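Skip to content Home Notebook People Parts list Log in

Search this notebook Search Advanced

13/05/2026 - outdoor rover, false stops in tree shade

Long one today, and a good one. We finally caught the phantom stop while it was happening, with everything logging, and I think I know what it is. Writing it all down before I lose the thread.

Background for Rebecca, who has been away from this since the winter. The rover (Clulero base, our own camera mast, the Costa planner) has been stopping dead on the outdoor route with nothing in its path. It started in January as a once-a-week thing, and we blamed the bumper switch. Jairo swapped the switch. Then we blamed the bumper cable, and he swapped that too. It went quiet for a while, which we took as a fix, and now I'm sure it was only winter. The trees had no leaves on them!

Since the leaves came in, the stops have been getting worse. Last week we had a run where it braked so often that Sandro walked alongside it eating a sandwich and still got to the far end first.

The part that made this a safety matter and not just a nuisance: on the second run this morning it stopped, waited, decided the way was clear, started, and braked hard again before it was up to speed. The mast rocked forward and one of the two bolts on the rear brace let go. It didn't fall, but it leaned enough that Jairo caught it by the foam collar. That mast carries the camera and the battery for the camera, and I don't want it coming down on anyone's foot. So the day had two jobs in it, the mast and the stops.

Mast first. The bolt had backed out, it wasn't sheared. Threads look fine. Eliseo put both bolts back with thread locker and added a third through the spare hole in the plate, and we tied a short strap from the mast head to the deck as a backup. I leaned on it with my full weight and it held. We also capped the deceleration in the planner for anything except a real bumper hit or the red button. The cap is in the config under brake_soft. Please leave it there, it isn't a leftover.

I want to be clear about the red button since Adelmo asked: the cap does not touch it. Button and bumper both cut drive power directly and always have. We tested each of them again before going back out, four presses each, and every one stopped the wheels.

Now the fun part.

Sandro's idea was to stop guessing from the event log and record the camera, the ground mask and the planner state together, all on one clock. We'd never done that outdoors because the disk on the rover fills up. He got around it by recording the camera feed small and heavily compressed, which looks awful but is plenty for seeing what kind of ground we're on. It took him most of an hour to set up and was worth every minute. I should have asked for it in January.

We took it out to the stretch by the parked cars, where most of the stops have been. First pass, sun out, trees in full leaf, and it was stopping all over the shaded part. I had the planner state up on the laptop and could see it flip from DRIVE to HOLD with the obstacle flag set, and nothing from the bumper at all. That alone clears the switch and the cable. Sorry, Jairo, for two afternoons on your back under the deck.
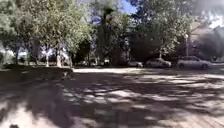
Fixed camera by the route, the shaded stretch looking toward the parked cars. Small compressed recording, so it's soft.

Look at the ground there. The ground mask is supposed to paint all of that as drivable, and what it does is cut the darkest shade out and call it "not ground". The planner then does just what we wrote it to do: anything standing in the path that isn't ground is an obstacle, brake. The shadow is being treated as a thing. The mottled light and dark is bad enough, but the big solid dark areas are what trip it, and as the branches move the edges of those move too, so the obstacle jumps in and out of the path. That explains the stop, start, stop pattern that shook the bolt loose.

What made me really happy is that Sandro could step through the recording and line up a change in the mask with each HOLD. We went through 14 stops that way. All of them had a piece missing from the mask in the path at the moment the planner flipped. I've rarely had a fault that agreed with itself that well.

Eliseo wanted to be careful, and he was right to be. He pointed out that lining up is one thing and causing is another, and that the bright strip beyond the shade might be the real culprit by pulling the exposure down and making the shade even darker. So we ran three checks:

1. Exposure locked, set for the shade. Fewer stops in the shade, but the sunlit pavement washed out and the mask got ragged at the far side. Not a fix. It does say the exposure is part of it.

2. Exposure on auto, but metering only on the lower half of the picture. Better than 1. The shade came up and the mask filled in most of the holes. Still some stops where the shade is solid.

3. Auto as before, with the mask replaced by a plain "everything low is ground" rule and Jairo on the red button the whole time. No stops at all. This is the one that settles it for me. Same shade, same rover, same planner, and it drove straight through.

Check 3 was for diagnosis only. With that rule on, the rover would happily drive into a box. I turned it off and deleted the launch file from the rover so it can't be started by mistake. There's a copy in the notebook attachments with a big warning at the top.

Back inside, Adelmo dug out how the ground mask was trained, and the answer was sitting right there. The Bultero set is 2000 frames, and from going through them this afternoon nearly all were taken on dull days or in the winter months. There is hardly any leaf shade in it. The mask has never had a proper chance to learn that a dark patch with a ragged edge can be lying flat on the pavement. Of course it thinks it's a thing! I'd probably think so too if I'd only ever been outside in winter.

Things that didn't pan out, so we don't try them twice:

- Raising the mask threshold. Gets rid of false stops and also gets rid of Sandro's backpack, which we had put down as a test obstacle. Put it back where it was.

- Asking the planner to wait for several bad masks in a row before braking. I like it in principle, but at our speed it eats up to 20 centimeters of stopping distance, and we don't have that to give near people. Maybe at a crawl. Parked for now.

- Stretching the contrast before the mask. It made the shade lighter and the edges sharper, and the mask liked the edges even less.

What I think we should do, and tell me if you disagree:

Use the depth from the Burkenis sensor as a second opinion. A shadow has no height. If the mask says "not ground" and the depth says flat, slow down to walking pace and keep looking, don't brake. If the mask says "not ground" and the depth has nothing to say (too bright, no return), then brake as now. I would much sooner have a false stop than a missed one, so the depth only gets a vote when it has a real reading. We have to check how often it has a real reading in direct sun. My guess is that it's worse than we'd like.

Then new training frames, with leaf shade in them, morning and late afternoon, still air and wind. Jairo has already volunteered to push the mast around on the hand cart so that we don't need the drive on for it. Today's recording is too compressed to train on, so full quality for these and swap disks more often.

Rules until this is fixed, and please stick to them:

- No outdoor runs under the trees without one person on the red button, walking beside it and not behind.
- Nobody in front of the rover or within arm's reach of the mast while it's driving.
- Check the three brace bolts and the strap before every run and initial the sheet.
- If it does the stop, start, stop thing twice, end the run and bring it in on the joystick.

Loose ends: the clock on the laptop was off from the rover's by a bit over a second, Sandro corrected for it afterward in the log, and the raw files still have the offset. The left wheel has a squeak that I don't think means anything. Battery was fine all day. The foam collar on the mast has Jairo's fingerprints in it and needs replacing.

Rebecca, if you have the notes from the first bumper fault, could you put them under this entry? I'd like to see whether the early stops were at the same spot. No leaves then, but there would have been trunk shade, and low sun makes it long.

Added later - Eliseo ran the depth check on today's logs while I was typing. In the shade the sensor has a reading nearly all the time, and that's just where we need it. Out on the sunlit part it drops a lot. So the idea holds up where the trouble is. I'm very pleased. Trying it on the bench tomorrow, with the wheels off the ground.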